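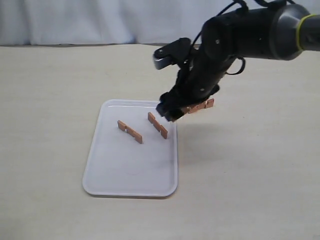
Cordero reckons the whole field has been marking its own homework for years, and that the only odd thing about the Nendik result is that somebody finally showed the marks.

Comment > Machines > Robotics

Three Cheers for the Dropped Piece
27/11/2019
328 shares | 16 comments

I had the remark by email, from a reader who signs with the one name and favours capitals, and I have been arguing with it on and off ever since. I think Cordero is half right. The half that is wrong interests me more.

For those with better things to do than read technical reports, the Nendik group at Stonthorpe has been teaching an arm to pick up thin slotted pieces and put them where they are wanted. The arm learns by copying. A person steers it through the job, the movements are recorded, and a program called Horus chews on the recordings until it can have a go by itself. So far, so familiar. Half the labs in the country have an arm that copies.

What Nendik did differently was keep the rubbish. The usual habit is to record a great many goes, throw out the ones where the person fumbled, and train on the tidy remainder. Nendik trained one version of Horus on 900 tidy goes and another on 400 that had not been tidied at all, with every fumble left in and labelled as a fumble. Then they set both versions to work on the same pieces. The untidy one did better. It did not do hugely better, and on the first grasp of a piece there was nothing to choose between them. But when a piece sat a little crooked in the fingers, the tidy version carried on as if all were well, like a waiter who has noticed the soup on your sleeve and decided not to mention it. The untidy version tended to stop, back off and try again.

I find this cheering, and I'd like to say why before someone in marketing gets hold of it.

A flat strip stood on its edge is a nasty little object. You or I can pick one up while thinking about lunch. A gripper has to close on something with hardly any thickness, without knocking it flat, and if it takes hold near one end the rest sticks out to the side and gets ideas of its own. Add a slot that has to meet another slot and a small error at the fingers becomes a large one at the far end. There is no heroic way to film this. It is fiddly, and most of what a machine can learn about fiddly work is in the bit where it goes wrong.

Yet the goes that went wrong have been treated as waste since long before Nendik. I used to sit in on demonstrations, and I learnt to ask what had happened that morning. The answer was generally a short silence and then an offer of coffee. It was seldom dishonesty. People clear up before visitors come, and I hide the ironing myself. The trouble starts when the robot is only ever shown the house with the ironing hidden, and grows up believing that shirts come flat.

Which brings me back to Cordero, who takes all this as proof that earlier results were cooked. I don't think it shows that. A success rate measured on fair trials is still a success rate, whatever was thrown out before training. The complaint I would make is duller. The reports seldom say how much was thrown out, or who decided what a fumble was, and without that nobody else can tell whether a method is good or whether it simply had a very fussy person with the delete key.

Nendik does say. There is a table at the back, in very small type, giving the grounds on which each go was called a fumble, and I would happily swap it for every glossy film I have been sent this year. It also gives away the weak spot. The labelling was done by the same people who steered the arm, and people are notoriously kind to their own mistakes. I should like to see it done again by strangers. I should like to see it tried on something soft, too, as a strip of fixed shape is at least the same strip after you have dropped it.

The report says a second round is planned for December, with new pieces and the same table of shame at the back. Cordero has already written to tell me it will prove nothing. I have asked for that prediction to be kept on file, labelled, in case it turns out to be a fumble.

Shares: 328 | Comments: 16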